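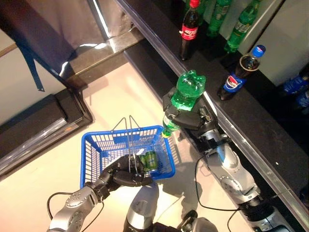 15/05/2019 - Steltance trial, the shop picking one

Up early, train to Clindale, no breakfast. They'd set up the shelf before I got there. Coke, Pepsi, the green bottles, blue basket on the floor. Wanted to see it do a proper shop, both hands. Left one on the basket handles, right one on the bottles. That's the bit Muñoz want for the click and collect, so that's the bit I watched.

Grip round the middle of the bottle is good, better than the Pokitz one I saw last September, which went for the neck every time. Tips it over cap first towards the basket. Not sure I like that for fizzy. Asked, got a long answer, didnt write it down.

Two green cans side by side in the basket by then. Neat enough.

Cables still outside the arms, looping down from the forearm. Put that on the list. One good snag on a shelf edge and that's your morning gone.

Money. 3000 a month for hire, 300 on top for the service visits, setup 196 a shelf. Setup is per shelf!! Not in the leaflet. Must check whether a double counts as one or two.

Battery figure they gave me was 373 minutes. Want to see that myself before I repeat it to anyone.

Cans from a full row - ask. Glass - ask. Wet floor - forgot to ask, email tomorow.

My feeling is a yes to a month's trial, no to the two year deal. Write up tonight if I can stay awake. Cold pasty on the platform, train late again, home by nine.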